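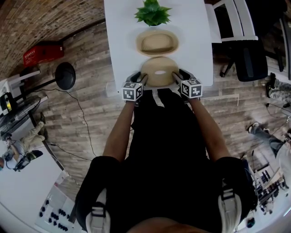 Take 385

Flip the bowl. Put it in the other bowl. Don't look at the plant.

That was the rule, the plant one. I made it up in week two because my eyes kept going there, and where my eyes go the head camera goes, and then you've got a robot somewhere that thinks plants matter. So. Bowl. Grippers on both sides, squeeze, feel the black fingers give a little through the handles. My hands never touch anything here. Eight hours a day of touching things and my hands never touch anything.

"Reset," from the headset corner.

Reset.

The study was called Flundum. Somebody's cat, I heard, or a typo that got funded. The method went like this: no robot in the room. Just us, wearing the straps, holding the grippers, white cubes riding on top so the cameras could tell where our hands had been. Every bowl I turned over went up to Pritley and the policy chewed on it overnight, and in the morning the arm at Lammers tried the same thing cold. Nobody at Lammers wrote back unless it was a number.

The number had been 5 for a month. Five out of 300. You could get five by dropping things.

Then last night a new one came in.

16.

Sixteen! I read it on the bus and missed my stop.

"What changed," I said, first thing, still buckling. Left strap always twists.

"You did," said the headset.

"I didn't change anything."

"Takes 300 and up. You started doing a thing. You stop before the grab."

I didn't know I did that. I tried one and there it was, a little hitch, maybe half a second, both grippers hanging on either side of the bowl like you'd stop before picking up a baby. My grandmother did that with hot dishes. Hands out, wait, then take it.

"Pritley thinks the pause is the result," he said. "The arm does it now too. Comes in, waits, lines up. Then it closes."

"So it's slow."

"It's slow and it gets the bowl."

They wanted more. They wanted it from further out, starting back on the open floor, walk up, arms out, pause, grab. Volto was going to be on the paper, second page, as the hardware. The pause was going to be on the paper as "pre-contact dwell." I was going to be on it as Operator C.

Fine. I backed up.

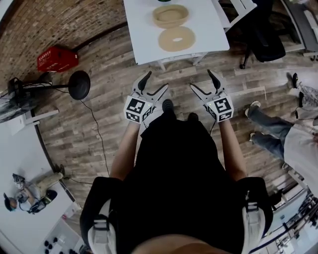
Operator C, start of approach. Both grippers tracking.

And of course now I couldn't do it. You can't do a thing you do by accident. I walked up and stopped too long, then not at all, then I stopped and thought about stopping and bumped the rim. Reset. Reset. Somebody's shoe squeaked and I looked. Reset.

"Don't think about it," he said.

"Tell me something else then."

"Like what?"

"Anything. What did you have for breakfest."

He told me. It was long. There was an argument in it about a toaster. Somewhere in the toaster I walked up to the table and my arms went out and waited, by themself, and closed.

"That's one," he said. "Keep going?"

"What happened with the toaster?"

"Reset first."

I backed up to the start and lifted the grippers, and he went on with it.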